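Dish-clearing robots move up Holtberg's equipment list, with most of the price still missing

1 July 2024

Holtberg wants to put a robot at the sink. The contract kitchen operator has set aside money in next year's equipment plan for two dish-handling units, one for the main kitchen at Tunstall and one for a smaller staff canteen that has yet to be chosen. The units would come from Dotine, which has been showing its plate-clearing software to catering buyers since April.

The planning paper runs to 29 pages. Four of them deal with what the machines would do all day. The rest is lease terms, floor plans, power supply and a long section on staffing that reads as if it was written before anyone had decided what the robot was for.

So far the work exists in simulation. Dotine has built a kitchen counter on a computer, with a gray sink, a ribbed drainboard and a black faucet, and runs its gripper through clearing jobs there. The food is simple stuff, a strawberry on one plate and an ear of corn on another. Holtberg's buyers were given stills from the runs along with the quote.
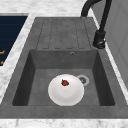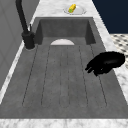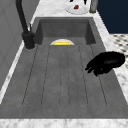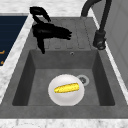
Kitchen and Catering Equipment Desk
Stills: simulated sink and drainboard, all four

There is nothing wrong with starting in simulation. It is cheap, nothing gets broken and a bad idea can be thrown out by lunchtime. The trouble is that Holtberg's budget treats the simulated sink as if it were most of the way to a real one.

A plate in the bottom of a deep basin is a fair test of a gripper. It has to come down past the walls, get hold of a rim and lift without tipping whatever is on top. A plate with one piece of fruit on it is a kind version of that test. The dish return at Tunstall on a weekday gets bowls stacked inside bowls, forks wedged under plates, paper napkins, gravy and the occasional phone. None of this appears in the paper's list of trial conditions, which asks only for "mixed tableware with light residue." Light residue is not defined.

The paper also says very little about water. A sealed arm that can be hosed down costs more than one that can't, and the quote is for the standard arm. Wash-down protection is listed as an option, price on request. Any kitchen manager who has watched a new mixer die from steam would have put that line first. Holtberg has it on page 24, under accessories.

Then there is the sink itself. Dotine's layout has the basin and drainboard as one long unit, with clear counter next to it for the arm to reach across. Tunstall has two separate steel sinks with a shelf over them. The shelf would have to come down, and the paper allows for that. It does not say where the things on the shelf would go, and it leaves the plumbing to "local works," a phrase that has eaten a good many budgets before this one.

On money, the lease is the only firm number. Everything else is an estimate or a blank. Installation is estimated. Training is estimated, and covers the day shift only. The service contract is blank after the first year. Grippers wear out, fingertips especially, and replacement sets are described as "consumables at prevailing rates." Buyers who signed up for cheap printers and then met the ink bill will know how that goes.

The savings side is more confident. Holtberg works from 272 service days a year and assumes the unit will take over the first sort of dirty dishes on every one of them, starting from the first week. No days are taken off for breakdowns, software updates or the weeks when staff are learning to work next to it. Change that one assumption and the payback date slides past the end of the lease. The paper doesn't try the sum, though it is a short one.

Dotine, for its part, has been careful in its own material. It calls the current version an evaluation system and says that results from simulated runs should be checked at the customer's site before purchase. That is sensible advice. It is also advice that Holtberg has decided to follow after purchase, with acceptance testing set for the third month of the lease.

A rival bid from Skarari was dropped early. Skarari sells a conveyor with a tipping tray, no arm, no camera and very little to go wrong - but it needs a longer wall than Tunstall has, and it can't be moved to the canteen later. Both are fair points. Still, the conveyor is the only option in the paper with a full five-year cost attached, and it would have been useful to see the two side by side. The comparison table has a column for Skarari with most of the cells left empty.

Anyone drawing up a similar plan could do worse than ask for a few things before the money is fixed. Get a trial on your own dishes, in your own sink, at the end of a lunch service. Get the price of the washable version in writing. Ask how many grips out of a hundred fail and what the machine does next, because a robot that stops and waits for help needs a person standing near it, and that person is on the payroll. Ask too who picks up the pieces when a plate goes on the floor. In Holtberg's paper that job belongs to the porter whose hours are being cut.

The plan goes to Holtberg's finance office later this summer. The sum for the Tunstall unit is expected to pass, as it sits below the level that needs a full tender. The canteen unit is less certain and could be pushed to the following year.

Dotine says it can deliver within ten weeks of an order. The shelf at Tunstall is still up.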